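Open Day at the Carkton Workshop: Frequently Asked Questions

Jitstead opens its Carkton workshop to the public each September. These are the questions we get most often by email and at the front desk.
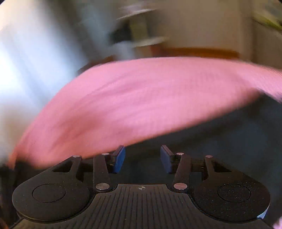

A hand-held gripper on the move, blue pads open, with pink and navy fabric behind it.

What will I see?
Mostly people teaching robots to handle cloth. A demonstrator holds a gripper in one hand and does a household job with it, such as picking up a blanket or folding a shirt. The recordings are later used to train a robot arm, which you can watch at the other end of the building. Cloth is slow going for a machine, so expect the arm to miss a fold now and then.

How long does a visit take?
Allow 100 minutes for the full visit. That covers a short talk by Nneka Akande, the gripper demonstration, the arm demonstration and time for questions. You may leave early if you need to. Please tell someone at the desk so we can take your name off the list.

How big are the groups?
Each group has at most 14 people. Larger parties are split between two guides, usually Lawal Haruna and Zyanya Villaseñor.

Can I try the gripper myself?
Yes, after the demonstration. You squeeze the handle and the pads close. Most people get the hang of it in nearly five minutes, though picking up a single layer of fabric takes longer. Take off rings and bracelets first, and keep loose sleeves and long hair away from the linkages.

Can children come?
Children are welcome on the visit. They need to be at least 12 to use the gripper, and an adult has to stay with them the whole time.

Why do you work with cloth and not boxes?
We do both. Boxes keep their shape, so they were the first thing we worked on. A blanket changes shape every time you touch it, and a robot that handled it well once may fail on the next try. Wenceslao Henríquez covers this in the question period if you want the longer answer.

What is Ilari?
Ilari is our name for the software that runs the arm. It is not for sale. You will hear the guides mention it, and you can see its screen during the arm demonstration.

May I take pictures?
Yes, in the demonstration areas. Turn off your flash — it interferes with the cameras on the equipment. Please ask before photographing other visitors. The parts room is off limits for photos.

Is the building accessible?
The ground floor has no steps, and both demonstrations take place there. There are chairs along the wall in the talk room. The upstairs offices are reached by stairs only and are not part of the visit.

Where do I park?
Use the Ackroyd Street lot behind the building. The spaces by the loading door are for deliveries. If the lot is full, there is street parking on the north side.

Do I need to book?
Yes. Visits are free, but we need a name and a phone number for each group. Write to Ikechukwu Okafor through the contact form and give a second choice of time — the morning visits fill up first.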